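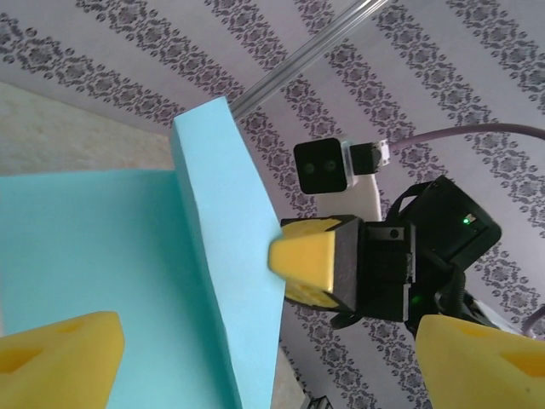 Slide 1. Hello and who I am

Morning, everyone. I'm Andor Balogh, I run the packing inserts bench at Kimside, and I've never given a talk with a clicker before, so bear with me (pause here, find the clicker).

Say what we make: foam inserts, the bits that stop your expensive thing rattling about in its box. Cut, folded up, glued, stacked. The two arms on the bench have soft yellow foam pads for fingers, and the light-blue board is our bread and butter. Point at the corner where the standing piece meets the flat one. That join is most of my working life!

Slide 2. The bench before

Ask for hands up: who's ever glued foam for a living? Probably two people. Wave at them.

Explain the old way. One person holds the board upright, one person runs the glue, and you swap when your wrists have had enough. Our biggest order was for Tratilia, 1,999 inserts, and I can still tell you which radio songs were on that month. Don't do the singing bit, Thibault says it goes on too long.

Slide 3. What the arms took over

Holding. It sounds daft, but holding was the job. You stand there pressing an edge and you can't scratch your nose. Now the arms press and we do the glue, the checking and the awkward shapes.

Mention the pads. We started on a harder rubber and it left marks on the foam, so we had a bin full of dented sides. Thibault Jacquet cut the first soft ones with a bread knife in his lunch break and they were better straight away. (He's in the third row, make him stand up.)

Slide 4. What changed for people

Go slowly on this one, it's what they came for.

We had 3 on the bench and we've still got 3. I know that's the question. What did change is who does what. Maureen's shoulder meant she was going to leave the bench, and she now sets up every new shape and teaches the rest of us. I do more paperwork than I'd like. The chat has gone down a bit too, and I miss it. When two of you held a board you talked all day, and now we're each at our own end with a screen. We've moved the tea break so we all stop together, 10 minutes, arms off.

Also tell them about the pay row. We were learning new work on the old grade, and it took until November to get that put right. If you're bringing arms in, sort the grade out first. Say that twice.

Slide 5. What still goes wrong

Thin sheet. It bends when you squeeze it and then the edge wanders. Boyer shapes, the ones with the curved lip, are still all by hand and I can't see that changing soon. We keep a notebook for stoppages, anyone can write in it, and it's up to 116 entries. Read out the one that just says "sulking".

Slide 6. Questions

If someone asks about cost, send them to the Puseo stand, I don't have the figures. If someone asks whether I'd go back, say no for my wrists and maybe for the company. Leave the email address up. Give the clicker back.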